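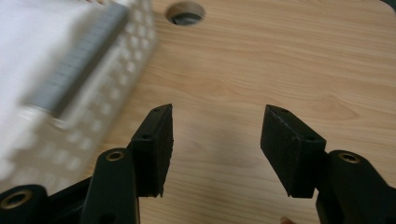
Texto: Ronaldo Rangel
Primera parte

El tío Anselmo murió en junio y dejó una pensión con 19 habitaciones, un perro sordo y una deuda con la lavandería. De la pensión se hizo cargo mi madre. Del perro, la vecina de enfrente. A mí me tocó la deuda.

La pensión se llamaba Tavares, por el dueño anterior, y Anselmo nunca cambió el letrero. Estaba a dos calles del puerto y vivía de los marineros que perdían el barco y de los viajantes que llegaban en el último tren. Mi madre no quería venderla ni tampoco quería dormir en ella, así que me dio las llaves, me dijo que era cosa de un mes y se volvió a su casa en el autobús de las cuatro.

La primera mañana encontré el cuaderno. Anselmo apuntaba todo a lápiz: el pan, las bombillas, los huéspedes que se iban sin pagar. En la última página escrita ponía «Driris, 300» y debajo, subrayado dos veces, «hablar con él antes del verano».

Driris era la lavandería. Fui andando. Detrás del mostrador había un hombre mayor, con la camisa abrochada hasta arriba, que cosía una etiqueta a una funda de almohada.

—Vengo por lo de Anselmo —le dije.

—Anselmo no viene desde Pascua.

—Ha muerto.

El hombre terminó la puntada, cortó el hilo con los dientes y dejó la funda a un lado. Me preguntó de qué. Le dije que del corazón. Me preguntó si había sido en la pensión y le dije que sí, en la escalera, entre el primer piso y el segundo.

—Siempre le dije que pusiera una barandilla mejor —contestó.

—No se cayó. Se sentó.

Se llamaba Rogelio Driris y llevaba lavando las sábanas de mi tío 41 años. Le enseñé el cuaderno. Se puso las gafas, miró la página y negó con la cabeza.

—Esto no es lo que me debe. Es lo que le debo yo a él.
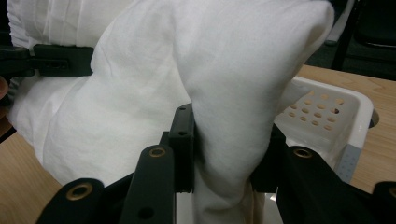 Texto: Ronaldo Rangel
Segunda parte

Me lo contó en la trastienda, con la plancha encendida. El invierno anterior se le había roto la caldera y el banco no quiso saber nada. Anselmo apareció una noche con el dinero en un sobre de la pensión y le dijo que se lo devolviera cuando pudiera. Desde entonces Driris le lavaba la ropa sin cobrarle, pero Anselmo no lo aceptaba y dejaba de mandarla. Lavaba él mismo las sábanas en la bañera del segundo piso. Las tendía en la azotea y las planchaba mal.

—Por eso no venía —dijo Driris—. Estábamos enfadados.

Quise saber cuánto quedaba por pagar de un lado y del otro. Él sacó su propio libro, bastante más ordenado que el de mi tío. Según sus cuentas, descontando la ropa, le debía a Anselmo 85. Los puso encima del mostrador, en billetes pequeños, y esperó a que los cogiera.

No los cogí. Le dije que en la pensión había una montaña de sábanas que yo no sabía ni doblar, y que las mandaría el día siguiente a primera hora.

—Entonces estamos igual que antes —dijo.

—Más o menos.

Volví por el puerto. Había marea baja y un chico pescaba desde el muro sin mucha fe. En la pensión me esperaba un viajante con dos maletas que preguntó si la 12 seguía teniendo goteras. Miré el cuaderno. Anselmo había escrito «12, cubo» en marzo y «12, cubo grande» en abril. Le di la 14.

Por la noche subí a la azotea. En la cuerda quedaban dos sábanas, tiesas de tanto sol, con las pinzas muy juntas como las ponía él. Las bajé al comedor e intenté doblarlas sobre la mesa. La primera me salió torcida. La segunda la deshice tres veces y al final la metí como estaba en la bolsa de la lavandería.

Mi madre llamó a las diez para saber si había arreglado lo de la deuda. Le dije que había que seguir mandando la ropa a Driris.

—¿Y cuánto tiempo? —preguntó.

Le dije que no lo sabía. Me pidió que apagara la luz del portal y colgó. Bajé a apagarla. El viajante estaba sentado en la escalera, entre el primer piso y el segundo, quitándose los zapatos para no despertar a los demás. Me hice a un lado y lo dejé subir.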